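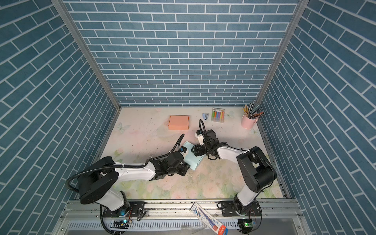 I finally did something about the desk supplies. They had been living in a drawer since December, along with dead batteries and a bag of screws from the Kitell shelf, and every time I needed a pencil I had to take half of it out.

So the rule now is that the things I use stay out, at the back of the desk, and the rest goes in the closet. I gave myself 2 evenings for it and used both.

The pencils and pens went into the light pink cup in the back right corner. I tried it on the left first, but I'm right-handed and kept reaching across my own arm. It's full, and the pencils lean over to one side, so a few will probably have to go. I tested the pens on the back of an envelope and threw out 5.

The color sticks stay in their clear package. I thought about putting them in a tin, but the color comes off on everything, and with the package I can see which one I want. The blue stapler sits next to them. I had a bigger one from Rovora that jammed constantly and I don't miss it.

The peach-orange box is for small stuff - clips, stamps, the spare eraser. It's only cardboard and it's flat, so it won't hold much. Fine with me. The last box I had was deep and I lost a set of keys in it for a whole winter.

I kept the mat with the roses and butterflies. It's pale and shows every crumb and bit of pencil dust, and it needs a wipe more often than I'd like. I looked at a plain gray one at Jukmont but I like the pattern, mostly the butterflies toward the back.

Still to do: the paper. There are 2 piles on the closet floor and I have no plan for either one. I might get a file box, or I might just recycle most of it.

Posted 29 March 2026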